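Melidstead Makers & Menders > Workshop > Benches, Frames & Fixings

Thread: Squaring up an extrusion frame without losing the will to live

Started by nerys_foulkes
27 August 2023

I am making a base for a seedling cabinet. Four bits of aluminium extrusion, four corners, one square. A child could do it, and I am beginning to think I should have asked one.

I have built it three times. Each time it looks lovely until I measure corner to corner and find the diagonals differ by 7 mm. I slacken everything, shove it, tighten it all up again and now they differ by 7 mm the other way. I have the little triangular corner brackets, a decent set of hex keys and a try square that belonged to my father, who would have had something to say by this point.

What order do people tighten things in? Is there an order? Does the extrusion know I'm frightened of it?

Nerys

----

plankton_dave
Posts: 1000

Make it out of wood.

----

nerys_foulkes

Thank you Dave. It's going to be full of damp compost. I did make the last one out of wood and it now has its own mushrooms.

----

oana_p

Check your cut ends before you blame the brackets. If one bar is a whisker long you can tighten in any order you like and it will never come right. Stand opposite bars on end next to each other on something flat and run a fingernail across the tops. If your nail catches, there's your trouble.

Then look at whether the ends are cut square, which is a separate misery. Hacksaw, by any chance?

Oana Preda

----

nerys_foulkes

I would rather not discuss the hacksaw.

(Yes. Nail catches on one pair. Will file.)

----

gritstone

Filing is fine but go gently, aluminium comes off faster than you think, and then you are filing the other one to match, and by Christmas you've got a very nice photo frame.

My method, for what it's worth. Everything finger tight on a flat surface. Measure both diagonals. Push in on the two corners of the longer one until they agree. Nip up one corner, measure, nip up the one opposite, measure, then the other two. Only when all that is done do you lean on the hex key. People go straight to leaning on the hex key and then wonder why the thing has crept.

And put a cloth down. Those cut ends will carve a groove in a worktop, and loose bolts on a bare bench head for the floor like they've got a train to catch.

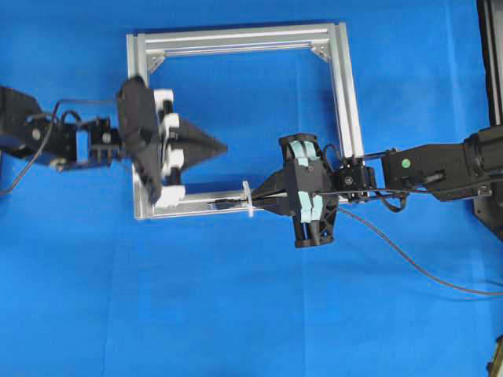
Square frame on the blue cloth. Corner brackets showing inside the top two corners.

The inside of the corner is where I like the brackets. You can get a square right up against the outer faces without anything in the way, and they don't catch your sleeve every time you walk past.

----

plankton_dave

Cloth is a terrible idea. You want a flat reference surface and you've just put a squashy one on top of it. One ruck under a corner and the frame's got a twist in it. Bare worktop, or a sheet of glass if you're serious.

----

gritstone

It's a cloth, Dave. She's growing lettuces.

----

plankton_dave

Twisted lettuces.

----

oana_p

He does have half a point, annoyingly. A thin cloth pulled smooth is fine. A folded bath towel isn't. I do the loose assembly on a cloth and the final tighten straight on the bench, and then I rock each corner with a finger to see if it knocks. If it knocks, slacken off one end and let it settle.

Where I part company with gritstone is the brackets. Those small triangular ones are handy, but I wouldn't trust them to make the corner square for you. They hold whatever angle you tighten them at. The ones I had from Hisa were decent. The bag of Cui ones I bought to save money leaned a bit, so I was carefully pulling each corner out of true as I did it up. Put your try square on a bracket before you fit it. If light shows under the blade, it goes in the jar with the others.

----

gritstone

You have a jar?

----

oana_p

I have 2 jars. One is for bolts that are nearly M5.

----

tinribs_ernville

Did the same job over at Ernville in December, base for a coat rack for the porch. My mistake was not putting all the nuts in the slots before I closed the frame up. If yours are the sort that slide in from the end, then once the fourth bar is on you aren't getting another one in there without taking it to bits. I took it to bits. Then I did it again because I'd forgotten the ones for the feet.

So count up everything that will ever be bolted to it, feet, shelves, uprights, the lot, and put in a couple spare per side. They rattle. You get used to it.

----

plankton_dave

Or buy the drop-in nuts that twist round in the slot, and join the present century.

----

tinribs_ernville

Had those too. Half of them twisted round and half of them just said they had. Found out which when the coats came down.

----

nerys_foulkes

Right. Report from the kitchen floor.

Filed the long bar. Checked the brackets against Dad's square and one of them is visibly drunk, so that's been retired. Pulled a tablecloth smooth, did it all up finger tight, pushed the long diagonal in, nipped up opposite corners like gritstone said, then moved it to the tiles for the last bit like Oana said.

Difference is now 2 mm. I'm told that is still rubbish by proper standards. I'm having a biscuit.

It does knock slightly on one corner but I have a feeling that's the kitchen floor.

----

oana_p

Turn the frame round a quarter and try again. If the knock stays in the same place in the room, it's the floor. If it goes round with the frame, it's the frame.

----

nerys_foulkes

It's the floor.

----

plankton_dave

Glass, see.

----

gritstone

2 mm will be fine under a seedling cabinet. Give the bolts another nip once you've got the uprights on, they always seem to find a bit more. What are you doing for feet?

----

nerys_foulkes

Feet. I didn't put the nuts in for the feet.

----

tinribs_ernville

Welcome.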